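Box Opener, Mark 2
Gallery from the Ustcombe shared workshop
Posted Aug 27, 2024

In April I started building a machine that opens boxes. I have two working hands and have never found boxes difficult, so the need was not urgent. What I had was a bench slot at Ustcombe, a bag of motors from Tillamar, and the kind of confidence you get from watching other people's videos at double speed.

Mark 1 opened one box and then kept opening it until it was flat. Mark 2 has a sense of when to stop, or at least a limit switch. Notes follow, in roughly the order things went wrong.

The frame
Aluminum extrusion, bought as offcuts from Puddale and sold by weight. All of it was slightly shorter than the drawing, so now the drawing is shorter too. The feet are rubber doorstops. I tried proper leveling feet and the whole thing walked off the bench on the first fast move.

The arm
Two joints and a wrist. The wrist is the third one I've made. The first was too weak, the second was strong enough to pull its own screws out, and this one is held together with thread locker and good wishes. The belt came off a dead printer and still smells like toner.

The controller
A Ruddock board, secondhand, with one dead channel marked in red nail polish by the previous owner. I found out what the nail polish meant after an evening of rewiring. The code stands at 3559 lines, and a fair share of those are comments apologizing to whoever reads it next, meaning me.
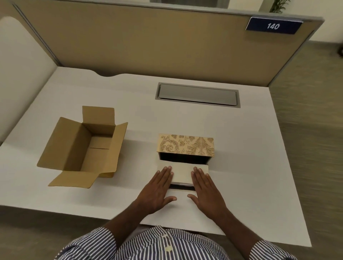
The test set started as plain shipping cartons, because those are free and they forgive you. Four flaps, fold them out, done. Then I got ambitious and added drawer boxes, where the tray has to slide straight or it jams in the sleeve. By hand you put both palms flat on the drawer with the fingers spread and never think about it. The arm has one finger, pushes off center, and wedges the thing at an angle every time. I have since given it a wide foam paddle, my best imitation of a palm. The scrollwork on the sleeve also gave the edge detector a lot to think about. It found edges everywhere, most of them leaves.

The paddle
Cut from a kneeling pad. Version one was glued on crooked and outperformed version two, which was glued on straight, so I went back to crooked and wrote down the angle: 12 degrees. I have no theory.

Results so far
Out of 100 tries on cartons it got through most, and I'll post the real tally once I decide whether "opened from the bottom" counts. Drawer boxes are at about 2 good closes in a row before it loses its nerve.

Next up
A second arm, so the first has company, and a quieter power supply. The one I have sounds like a hair dryer, and the bench next to mine has started wearing ear protection. Also tape. I have been pretending tape doesn't exist.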